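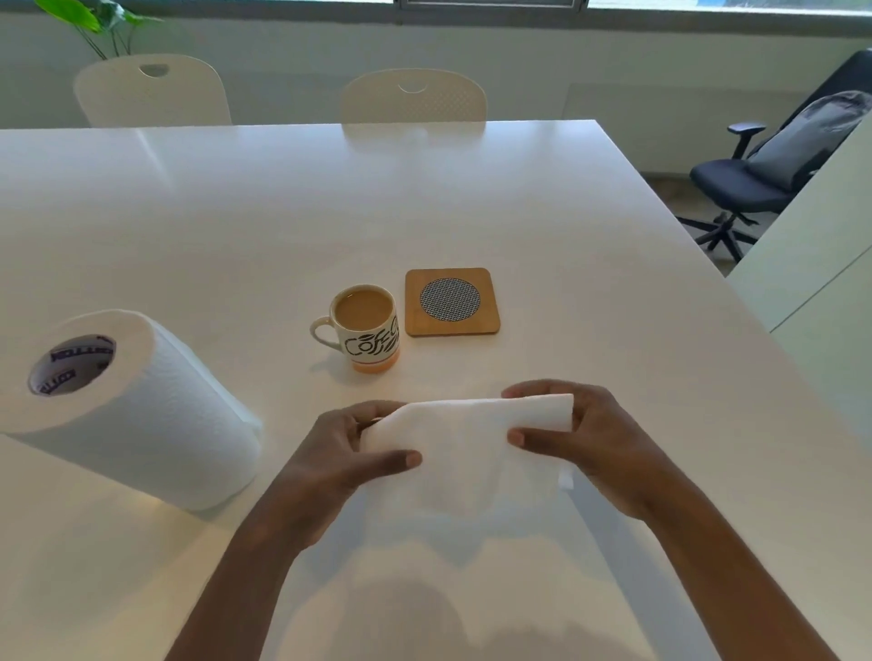
A paper towel, half folded, with the roll and a coffee for company.

Leave the coffee on the table

I have an opinion about paper towels, and I've been boring my friends with it all summer, so now it's your turn.

Some background. I collect examples for a living. A person does an ordinary job with their hands, we record it from roughly where their eyes are, and the recordings go into a pile that a robot learns from. Tear a sheet off the roll, fold it, put it down. Wipe a table. Put the lid back on a jar. My days are full of things you'd do without noticing, done by people who are now noticing very hard, which is a problem I'll get to.

The argument I keep having is over what else should be on the table. One camp would like it bare. You want a robot to learn about paper towels? Give it a roll, a pair of hands and nothing more, and let every recording look as much like the last one as you can manage. I'm in the other camp. I think the mug should stay, and the coaster, and the chairs pushed in any old way, and I think the person should be allowed to fold the sheet badly.

I didn't start there! When I joined the team at Lulstead I was the tidiest person in the building. I had tape marks for the roll. I had a laminated card with the steps on it, and I stood there reading it aloud like a flight attendant. Our first proper batch was 200 recordings of the same fold, and they were gorgeous. Same grip, same crease, same little pat at the end. I was so proud of them that I made my sister watch some.

Then we trained on them and tried the result on a table with a cereal bowl on it. I won't go through the whole sorry afternoon, but the arms went for the roll, reached the spot where the roll had always been, and closed on air because I'd put it a hand's width to the left. Jae-in Ban, who had been very patient about my tape marks, picked at the corner of one with a fingernail until it came off the table. I took the hint.

Think about what a paper towel is like as a thing to handle. It has no shape of its own. You pinch it by the sides and the bottom sags, you grab it by a corner and the whole sheet swings down in front of whatever you were looking at. Fold it twice and you won't get the same rectangle twice. Every time somebody does it they make a dozen tiny corrections, a thumb sliding in, a finger letting go and catching again, and those corrections are what I want on record. If you coach people toward one perfect fold you're asking them to leave the corrections out. And if you tell them to start over whenever it goes wrong, you end up with a learner that has never seen a fold go wrong, let alone seen one rescued.

Chae-won Hwang, who does the actual training and has to live with whatever I bring her, put it more bluntly than I would. She said my first batch taught the system where my tape was. She still calls it the tape set. It has a folder name now.

So these days my instructions are short. Do the job. Do it at the speed you'd do it in your kitchen. If something's in your way, deal with it the way you normally would. If you drop the sheet, pick it up and carry on. That's the card, and it isn't laminated.

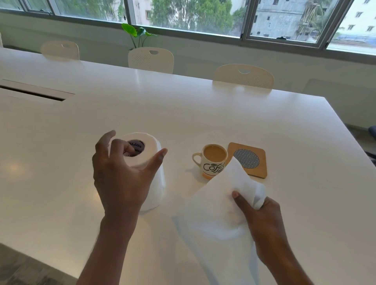 One hand on the roll, the other with a torn sheet, in front of the mug.

People find this harder than the old card, which surprised me. Ask someone to act natural and they go stiff as a coat rack. A-yeong Um spent her first session tearing paper towels as if each one were a legal document. Lovely clean edges, both elbows tucked in, and so slow that I could have made lunch. I asked whether she did it like that at home and she laughed and said no, at home she yanks it with one hand while holding a pan. Well, great, let's have the yank! It took her 11 recordings to loosen up, and everything after that is some of the best material we've got.

I kept the first 11 too, by the way. Slow and careful is also a way people tear paper towels.

Now, I should be fair to the bare-table people, because some of them are friends and one of them is Bart Van den Broek, who will read this. Bart's case goes like so. Recording costs money and hands get tired. If every example differs from every other in five ways at once, the learner has to work out for itself which of those five ways matter, and with a small pile it may never manage it. A coffee mug that happens to be in every single recording isn't variety either, it's a landmark, as bad as any tape mark. The system may decide that paper towels live next to mugs. Better to start plain, get something that works, and add the clutter later on purpose.

He's right about the landmark. I've been caught by that one. We had a long run where the same things stayed on the table for a whole day because I was feeling pleased with how homey it looked, and Chae-won sent it back with a note saying "very cozy, now move something." So we move things. We swap the mug for a glass, turn the roll around, stand it on its end for a while and then lay it on its side. We change tables when we can get one. The light changes by itself if you're near windows, and I count that as a gift, glare and all. White paper on a shiny white table with daylight bouncing off it is a rotten thing to have to see clearly, and plenty of people have a table just like that.

Where Bart loses me is "later." Later, in my experience, is where clutter goes to be canceled. The plain version works nicely in the plain room, somebody films it, everyone claps, and the money for the messy version gets spent on a new plain task. I've watched this happen on three projects now, one of them mine. By the time anybody wants the thing to cope with a real kitchen counter, the people who knew how to record it have moved on and the budget has a different name on it.

There's a cost on my side too and I don't want to skip over it. Messy recordings are slower to check. Somebody has to look at each one and decide whether the person did the job, and "did the job" gets slippery when you've told everyone to do it their own way. Is a sheet folded in thirds still folded? What about one that's been sort of gathered up and squashed flat? We went through 383 of them before 15th August, and Ro-un Tak and I disagreed over so many that we had to write down what a fold was. It's a page long. I'd have told you in the spring that a grown adult doesn't need a page on that.

We kept the squashed ones, for the record. Ro-un wanted them out. My view is that if you asked your roommate for a folded paper towel and got handed one of those, you'd say thanks and blow your nose.

And I think that's my real disagreement with the tidy camp, more than any of the technical stuff. They tend to have a picture of the task in their heads, the proper way of doing it, and the person recording is there to perform the picture. I'd like it the other way around. The person at the table has been handling paper for their whole life and knows a great deal about it that they couldn't tell you if you paid them, and I am paying them, so I've tried asking. "How did you know it was going to tear there?" Shrug. "Why'd you put your fingers down inside the roll?" What fingers? They hadn't noticed. The moment I correct that out of them, because it isn't on my card, I've thrown away the part I couldn't have written down.

It matters for the people, too. A session of doing a thing your own way goes by fairly easily. A session of doing a thing my way, over and over with me hovering, is miserable, and you can see it in the recordings. The hands get sullen. I know hands can't be sullen, but come and watch a few and tell me what you'd call it.

A few practical things I'd push for, if you're setting up this sort of work and you've read this far. Let people use whichever hand they like for whichever part. Don't stop a recording because somebody fumbled, and do write "fumbled" in the notes so it can be found again. Get different people, more than you think you can afford, even if each of them does fewer. Change the stuff on the table before you're bored of it. Keep liquids away from anything with a plug, but otherwise let there be drinks – a full mug makes people move their elbows differently, and any robot that ends up in a house is going to have to be careful near one.

And don't let the person who designed the task do all the recordings. I mean me. I fold paper towels in an extremely particular way now and it's of no use to anyone.

Bart and I have a sort of bet going for September. His plain set against my untidy one, the same number of recordings in each, both tried out on a table neither of us has seen. Chae-won is picking the table and won't say what's on it. Bart thinks the small size of the sets will favor him, and he may have a point, and if he wins I'll put the tape back down myself and write about that instead. I've already lost one argument, which was over whether the table could have a cat on it.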